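Wastus与Balogun将在Nirkeck水道举行联合扫雷演练
12月 | 新闻稿
分享 14 评论 0

Wastus国防部与Balogun海上防务署今日宣布,双方将于本月在Nirkeck水道举行联合扫雷演练。参演人员共435人,舰艇14艘,演练为期20天,指挥部设在Badberg港。双方去年秋季已就演练科目交换意见,最终方案由两国参谋部门在Badberg港会谈后确定。

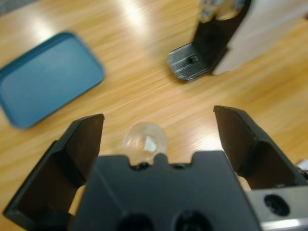
演练期间,商船还能通过Nirkeck水道吗?

商船可以照常通行,但须走南侧航道,并在进入水道前向Badberg港务台报告船名、吃水和目的港。北侧航道每天6时至16时关闭,夜间开放。渔船适用同样的规定。

演练分两个阶段。第一阶段为港内通信和编队训练,第二阶段在水道北侧布设训练用水雷,由两国舰艇轮流搜索和回收。训练雷不装炸药,全部编号,演练结束前逐一清点。

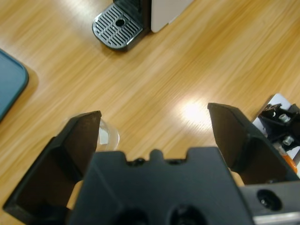 双方的协调会议每天傍晚在Badberg港举行,由当天担任指挥的一方主持。会议不设席位卡,也不排座次,海图直接铺在桌上,两国值班军官在同一张图上标注次日的作业区。会议用桌是普通的浅色木桌,和图中的蜜色木纹桌面相近,海图四角用夹子固定。会后由值班军官签字,副本送港务台,用于更新次日的航行通告。

Balogun方面表示,演练不针对任何第三方,有关安排已通报水道沿岸各地。Wastus方面将开放一个观察员席位,申请须由所在国主管部门提出。

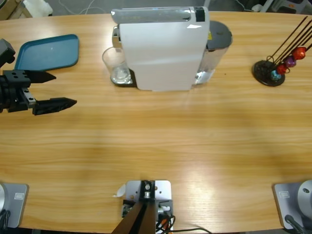
文:Wastus国防部新闻处 Badberg港报道

航行通告自演练开始前一天起生效,覆盖范围为北侧航道入口向外20海里。如遇大风,当日科目顺延,总天数不变。记者采访须提前登记,集合地点为Badberg港二号门,舰上采访名额由新闻处统一分配。

联系:Wastus国防部新闻处媒体组
版权所有 Wastus国防部 | 返回顶部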